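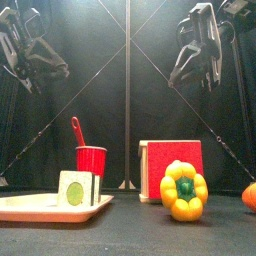
黑色桌面上的几样小东西

版块:训练与体能 > 划船机 / 室内赛艇
主题:练了快一年划船机,第一次去Claso划船馆上团课,有点懵

水瓶座的桨
先说背景。我在家里自己划了快一年,机器是二手收的,放在阳台,冬天划到一半鼻涕都冻住那种。平时就是跟着手机里的节拍划个半小时,偶尔心血来潮冲一个500米。自我感觉还可以,真的,我一直觉得自己在小区里应该算划得不错的(小区里就我一个人划)。

上个月朋友拉我去Claso上了一节团课,周二晚上七点半那节,教练是Milagros Condori。热身我就跟不上了。她喊“只用手臂”,我整个人往后倒;她喊“半滑座”,我直接滑到底,撞得旁边的姐姐回头看我。然后主课是4组,每组三分钟,桨频从20加到26,我第二组就划到30了,速度反而比旁边20桨的人慢。

下课以后Milagros过来跟我说,你体能没问题,但是你一直在用手划船。我回家路上越想越难过,一年啊,一年都在用手划船!

想问问大家:
1 在家野路子练出来的毛病,还改得过来吗
2 团课值得继续上吗,还是先自己把动作磨好再去
3 阻尼到底放几,我在家一直放10,她给我调到4,我觉得像在划空气

阿胖不减肥
哈哈哈哈我当年跟你一模一样,阻尼10,桨频32,500米划完躺地上,觉得自己是奥运选手。后来馆里一个五十多岁的大叔桨频18,聊着天,配速比我快五秒。

阻尼这个你听教练的。10不是“难度10”,它管的是进风量,放大了就像划一条又宽又沉的破船,每一桨都得把飞轮从很慢拽起来,腰先受不了。我现在长距离都放4,冲刺最多5。划空气的感觉是你蹬腿太慢,飞轮转得比你快,自然觉得没东西。你试试抓住那一下蹬得干脆一点,马上就有重量了。

老柯在水边
野路子改得过来,就是烦。我带过几年业余队,给你个最笨的办法:接下来三个星期别看配速,屏幕上只留桨频,锁在18到20,每次划二十分钟。划的时候嘴里念“腿、身、手,手、身、腿”。念出声。家里人会觉得你有病,忍一忍。

团课先停。带着错误动作上强度,等于把错误动作练得更牢。

水瓶座的桨
啊?可是我次卡都买了……

晚风里的小满
不同意楼上让停课。我就是完全零基础进的团课,在Trernness那边上的,教练边喊边改,两个月就像样了。自己在家对着阳台念口诀,念一万遍,你怎么知道你的手是不是真的最后才弯?人对自己动作的感觉是很不准的。我一直以为我后仰了四十五度,教练录给我看,我坐得笔直像在开会。

而且团课有气氛啊,一个人在阳台划二十分钟18桨频,我能无聊到数瓷砖。

老柯在水边
回晚风:你那个馆一节课几个人?我去看过的团课,二十台机器一个教练,音乐开得跟夜店似的,谁改你动作。零基础进去没有坏习惯,跟她的情况不一样,她有一年的坏习惯。

晚风里的小满
我们最多八个人。好吧人多的馆我没上过,这个我收回一点点。但是Claso我听说分组也不大?楼主说说。

水瓶座的桨
我那天是十个人,音乐还行,能听见教练说话。她中间过来按了我肩膀两次,让我放松,我当时以为自己已经很放松了……

kk_2000m
插一句,别纠结课不课的,先看看脚蹬。一堆人脚蹬放得太高,蹲都蹲不进去,只能靠往前探身子去够,看起来就是“用手划”。绑带应该压在脚掌最宽的地方附近。我纠正完这个,什么都没练,2公里快了六秒。

还有握把,别攥那么紧,手指勾着就行。手上的茧如果长在掌心,八成是攥太紧,应该在手指根那里。

水瓶座的桨
我刚去看了一下手,掌心。全在掌心。

阿胖不减肥
破案了!

橘子皮教练(自封)
我来泼点冷水,很多人被纠正了一次动作就开始怀疑人生,接着买课、买坐垫、买手套、买心率带,折腾一圈,最后划得比以前少了。楼主在阳台上坚持了一年,这个本身就挺厉害的。你的目标是什么?要是就出出汗、保持体重,用手划也划不坏人(腰没事的话)。要是想比赛,那另说。

水瓶座的桨
其实……有点想报十二月的Flustmont室内赛,2公里新人组。这也是我去上课的原因。我现在自己测的2公里是9分02,不知道丢不丢人。

老柯在水边
不丢人。新人组什么成绩都有,我见过划到一半停下来喝水的。但你要是准备比赛,我更坚持我说的,先把动作弄干净,比赛前六周再上间歇。

kk_2000m
9分02用手划出来的,腿用上以后我赌你能进8分40。前500别冲!!新人百分之百死在前500。肾上腺素一上来觉得自己会飞,到第三个500就想把机器扔江里。我第一次比赛前500比计划快了十一秒,最后500是怎么划完的完全没印象,只记得有人给我递了个桶。

晚风里的小满
递桶太真实了……

比赛的话更应该上课吧?有人陪着测几次,总比自己在家测准。我在家测永远比在馆里慢,旁边没人就会偷懒,划到1400米的时候脑子里有个声音说,今天状态不好,下次再测吧。

橘子皮教练(自封)
那个声音我熟,我们是老朋友。

划到对岸去
楼主用的什么记录的?我用Cusi那个小程序,能看每一桨的力量曲线。用手划的人曲线是两个驼峰,中间凹下去,腿蹬完了手才反应过来。好的曲线是一个圆圆的山包。你可以每次划完看一眼,比问别人快。去年我累计划了240次,有曲线以后进步的速度跟前面完全两码事。

老柯在水边
曲线可以看,别边划边看。边划边看的人脖子都往前伸,跟乌龟似的。

划到对岸去
……被说中了,我老婆也说我像乌龟。

阿胖不减肥
说到累计,我昨天翻了下我机器上的总里程,3,802公里。买来的时候老婆说三个月就会变成晾衣架。现在它也确实是晾衣架,不过划的时候会把衣服拿下来。

水瓶座的桨
谢谢大家!!一口气看完了,我综合一下,老师们看看行不行:
每周上一节Milagros的课(次卡不能浪费,而且我挺喜欢她的,她说话不凶),其他三天在家划18到20桨频,阻尼放4,屏幕只看桨频,念口诀。脚蹬今晚就调。Cusi装了,划完再看曲线。十一月开始加间歇。

问题是那节课有强度,我能不能跟教练说我不追大家的桨频,就按自己的来?会不会很没礼貌?

老柯在水边
可以。你去之前跟她说一声,正经教练巴不得你这么干。这个安排我勉强同意,课上超过24桨你就自己降下来,旁边人多快都跟你没关系。

晚风里的小满
耶,老柯说勉强同意!

有礼貌得很,放心说。我有次生理期去上课,全程20桨,教练还夸我那天动作最好看。

橘子皮教练(自封)
我还是觉得一周四次对上班的人多了点,你留一天机动。累的时候划出来的动作都是烂的,那种二十分钟不如去睡觉。别的没意见。

kk_2000m
对了,热身你不会的那几个(只用手臂、手加身体、半滑座、全滑座),在家每次开始前做五分钟,每样二十桨。慢慢做,做到不用想。下次去就不会撞到旁边的姐姐了。

水瓶座的桨
更新一下,三个星期了。

第一个星期真的想放弃,18桨频划得比走路还慢,配速难看到我把屏幕用便利贴盖住了。口诀念到第四天,我妈在客厅跟着一起念。第二个星期忽然有一下,就一桨,蹬出去的时候感觉整个人从座位上轻轻飘了一下,手上特别沉但是不累,然后下一桨又没了。我追着那一桨找了好几天。

上周二的课跟教练说了,她说太好了你早该说。全程22,速度跟我第一次去划30的时候差不多!掌心的茧也开始掉了(抱歉有点恶心)。心率也低了,以前同样的配速动不动飙到170,昨天二十分钟平均才126,我还以为心率带坏了。

曲线还有一点凹,但已经不是骆驼了,像……一个坐扁了的馒头。

阿胖不减肥
坐扁了的馒头哈哈哈哈。恭喜!

老柯在水边
那一桨就是对的,继续找。心率126别太当真,手腕还是胸带?手腕的划船时经常读低。

水瓶座的桨
胸带,不过是很旧的那种,电池一直没换过。

老柯在水边
换电池。

划到对岸去
馒头很好了,我练了四个月才到馒头。求问你阻尼还是4吗,我最近想往下试3。

水瓶座的桨
还是4,现在不像划空气了,怪怪的,明明什么都没调。

kk_2000m
Flustmont我也报了,老年组(不是,是40以上组)。到时候见,我穿一双很丑的荧光绿袜子,好认。

晚风里的小满
报名费涨没涨?我看完也有点心动了,就是怕那个桶。

kk_2000m
比去年多50。桶是免费的。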